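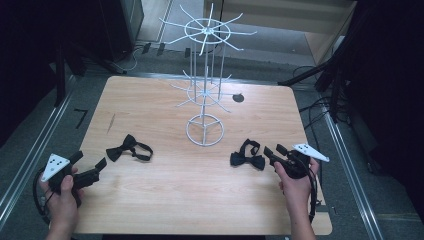
From: Lenuța Dinu
To: Gurnham Craft Sellers list
Subject: Re: [gurnham-sellers] Hanging bow ties on a spinner?

Hi all,

> Has anyone tried showing bow ties on one of those white wire
> countertop racks, the kind with hooks sticking out all the way
> around in two levels? I've always laid mine flat on the table and
> people walk right past. Worried they'll just look like a tangle
> of straps once they're up.
> -- Vasić

Yes! I've used one for 2 seasons now and I wouldn't go back. Mine is pretty much what you describe, white wire with a ring base and hooks top and bottom, and I start with just a couple of plain black ties and build from there (black looks great against the white wire, by the way).

The tangle is real, though. What fixed it for me was closing the strap into a loop first and hanging it by the back of the loop, so the bow drops to the front and faces out. If you hang it by the bow itself, the strap swings over and grabs its neighbor the first time a kid gives the rack a spin -- and a kid WILL give it a spin.

I skip every other hook on the lower level, too. It looks a little bare when you're setting up, but people can get a hand in without knocking three others off.

Mine came from Jastus, item 463 in the old catalog, no idea if they still carry it. If you want to try before you buy, I can bring mine to the Flalmont fair in March and you can borrow it for the morning.

Lenuța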